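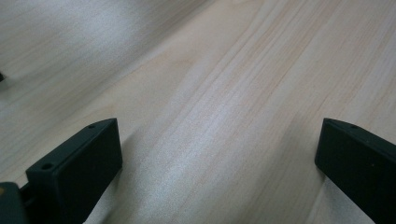
**Which admission rounds does this dataset cover?**

It covers the first and second counseling rounds for first-year degree places at the 12 colleges of Stillemell University, arts, science and commerce streams. Spot rounds held by single colleges after the second list are left out.

## Stillemell cutoff tables

The tables give the opening and closing entrance test rank for each course, college and category. There are 137 courses in all. A course taught at more than one college is listed once per college, so "Chemistry, morning section" at Eltura College and the same course at Movomby College have separate rows and separate codes.

Last updated July 17, 2020.

## Files

- `cutoffs.csv`: one row per course, category and round
- `colleges.csv`: college codes, full names, address, hostel yes/no
- `courses.csv`: course codes, stream, number of sanctioned places
- `notes.txt`: corrections received after the lists were printed

All files are UTF-8 with comma separators. Open them with the encoding set by hand if your spreadsheet program guesses wrong. The name of the Şimşekoğlu Institute of Commerce comes out garbled in older versions of Excel, and joins on the college name will then fail. Use `college_code` for joins.

## Columns in cutoffs.csv

| Column | Type | Notes |
|---|---|---|
| `college_code` | text | matches `colleges.csv` |
| `course_code` | text | matches `courses.csv` |
| `category` | text | as printed on the merit list |
| `round` | integer | 1 or 2 |
| `open_rank` | integer | best rank admitted |
| `close_rank` | integer | last rank admitted |
| `filled` | integer | places taken at the close of the round |
| `remark` | text | often blank |

Ranks are within a stream. A rank of 400 in science and a rank of 400 in commerce come from different tests and can't be compared.

`filled` is the running total. To get the places filled in round 2 alone, subtract the round 1 value.

## Where the numbers come from

The university posts merit lists as scanned PDFs on its admissions page. The lists were typed in by hand and then checked a second time against the printed copies on the college notice boards. Where the PDF and the notice board differed, the notice board figure was used and the difference is recorded in `notes.txt`.

Candidate names, roll numbers and dates of birth were not typed in. Please don't open issues asking for them.

## Known problems

- Movomby College did not post a round 1 list for geology. The row is present with blank ranks.
- Sports and staff quota places are mixed in with the general list at Eltura College. The closing rank there can look up to 15 places worse than it should.
- Commerce (honors) and commerce (general) shared one code in round 1 and were split for round 2. The old code is kept in `remark`.
- A blank `close_rank` means no figure was printed. A zero means no candidate was admitted.
- Withdrawals after fee payment are not tracked.

## Using the data

A closing rank is a record of what happened in one year. The number of applicants and the difficulty of the test both change, so treat it as a loose guide when filling in a preference form. The prospectus is the only source for eligibility rules and fees.

## Corrections

Open an issue with the college code, the course code and a photo or scan of the list. Please black out names first.

## License

CC BY 4.0. Credit "Stillemell cutoff tables".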